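Re: [Hekura list] Baskets for the linen shelves, keep or chuck?
Posted to the list, 10 pm

Quick one before bed, sorry for fragments.

> We've got the old cane baskets in the hall cupboard, two of them
> have gone at the corners and shed bits all over the tea towels.
> Budget is tight. Has anyone used the dark synthetic ones instead?
> Do they hold up, and do they snag wool? Also what do you do about
> the dust, I'm sick of picking fluff out with a toothpick.

Yep, went over to the dark brown synthetic rattan in March. Wouldn't go back. No splinters, no shedding so far. Mine came out of the clearance bin at Fitzsimmons so can't help with a link, the label was long gone. Fodby do something similar but the rim is just a flat strip and I didnt like the feel of it when you drag it off a high shelf. Go for a thick twisted rim if you can find one. Much kinder on the fingers with a load of towels in.

Snagging: tight weave, round strands, fine with jumpers. The flat-strand ones at Wernitz caught my good cardigan twice, took them back.

Sizing. Measure the shelf AND the door opening. I measured the shelf only, and now one basket has to go in on an angle every single time. Leave yourself 2 cm each side, more if your kids put the washing away.

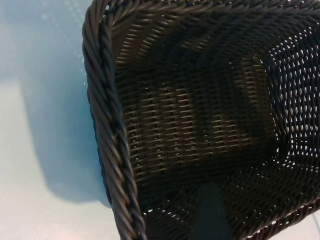

Does a woven synthetic basket need a liner?
Only for small stuff like socks, pegs or hankies, or anything that sheds, and an old pillowcase folded over the rim does the job.

Dust. Forget the toothpick. Take it outside, turn it upside down, whack the bottom a few times, then the soft brush on the vacuum along the rows. Corners last, thats where the fluff sits. If it's really grotty, bucket of warm water and a squirt of dish soap, old nail brush, hose it off, stand it on its end in the shade. Don't put it away till the rim is properly dry, water hides in the twists and you'll get a musty smell through the sheets. Ask me how I know.

Colour wise the dark hides marks but you can't see a black sock at the bottom. I lost one for weeks. Tip the lot out when you're sorting.

The cane ones, if the bases are sound, do for spuds or kindling in the shed. Otherwise green bin, take any wire out first.

Still after a lid if anyone has a spare, will swap for jars.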